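Re: [laldale-games] Memory upgrade for Plullier

Dewanti Mangundap wrote:
> The Plullier beta crashes on loading the harbour map.
> I have 8 GB in two sticks. Is it worth adding more, or
> should I wait for the next patch?

Wait for the patch. Build 1390 has a leak on that map and extra memory only delays the crash. Mine went after 20 minutes with twice what you have.

If you want to upgrade anyway, check how many slots your board has before ordering.

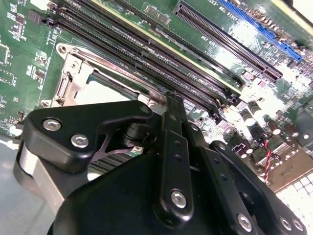
Green board, four memory slots

Matched pairs are best. Your manual will say which slots to fill first. Texture quality on medium made more difference for me than the memory did, and you can drop the shadow cache to 1000 in the settings file.

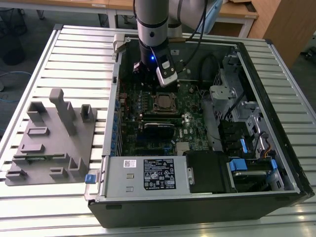
Tower on its side, side panel off

Saves from before build 7 of the Athumani campaign won't load in the beta, so keep a copy of the old folder.

Does the crash happen in windowed mode too? The Warniditz people asked for logs from anyone who sees it there. Theirs is the address in the readme.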